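**From the kitchen: flatbread month is on!**

July means the big oven is going again, and I could not be happier about it. If you came by Bickerstaff Street last summer you know how good that first batch smells, and if you didn't, well, this is your year! We're baking from 5 p.m. until the dough is gone, and the dough is going to be potato.

I've been playing with potato flatbread since spring, and I finally have a version I'd hand to anybody. It's soft in the middle, it blisters nicely, and it reheats well the next morning (split it, butter it, put a fried egg inside and thank me later). Lionel Bloxham gave me the starting point, a card in his aunt's handwriting from Plernitz that just said "potatoes, flour, enough milk." Enough milk! I love a recipe like that, but it took me a few tries.

You want 500 grams of floury potatoes, boiled in their skins and peeled while they're still hot. Put them through a ricer if you have one, or mash them well and then mash them some more, because every lump will show up later as a hole. Let them cool until you can hold a handful comfortably. Work in two cups of flour, a teaspoon of salt, 3 tablespoons of melted butter and a splash of warm milk, and stop kneading as soon as it comes together. Potato dough gets stickier the longer you fuss with it.

Cover the bowl with a clean kitchen towel and leave it alone for half an hour.

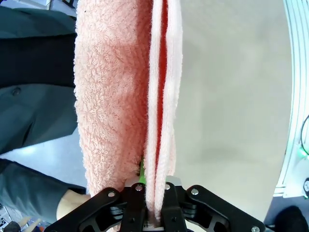 *Pink terry towel, folded.*

Divide the dough into eight balls and roll each one thin on a well-floured counter, thinner than feels sensible. Get a cast iron skillet properly hot with no oil in it. Each round takes a minute or two per side, and you're looking for dark brown freckles. Stack them as they come off and wrap the stack so they steam a little and stay bendy.

For toppings, I keep going back to sour cream with chopped dill and a spoonful of pickled onions. Smoked trout is wonderful too. My kids want cinnamon sugar, and they're right, it's fantastic, especially with the edges a bit crisp!

A couple of notes from readers who tried the early version: rye flour works if you swap in half a cup of it, and sweet potatoes need more flour than you'd think. Someone in Prellthorpe made theirs with leftover mashed potatoes that already had garlic in them, and I'm doing that this weekend.

Next issue is cold soups. I have a cucumber one and a beet one and I still can't pick, so write in and tell me which you'd want first.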